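# Jornada abierta Rumel - notas y datos

Esta carpeta reúne lo que grabamos el 29/07/2018 en la jornada abierta de Rumel, con el brazo trabajando delante del expositor de bebidas. ¡Qué ganas teníamos de verlo con público!

- `tomas/`: 1,221 secuencias de la cámara de muñeca
- `pruebas/`: 150 secuencias de calibración
- `notas.md`: apuntes de Shamim Marwat

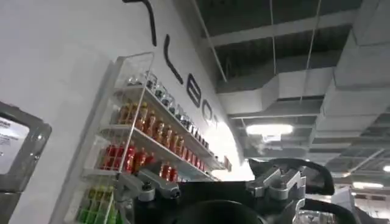
Lo que más preguntó la gente fue cómo distingue una fila de otra. En el expositor van ordenadas por color - naranja, rojo, verde - y eso ayuda muchísimo al etiquetar, aunque los reflejos del acrílico siguen dando guerra.

## Pendiente

- Revisar las etiquetas de los 2 últimos turnos
- Unificar nombres con la carpeta `Donnelly`

Dudas y correcciones, a Shamim.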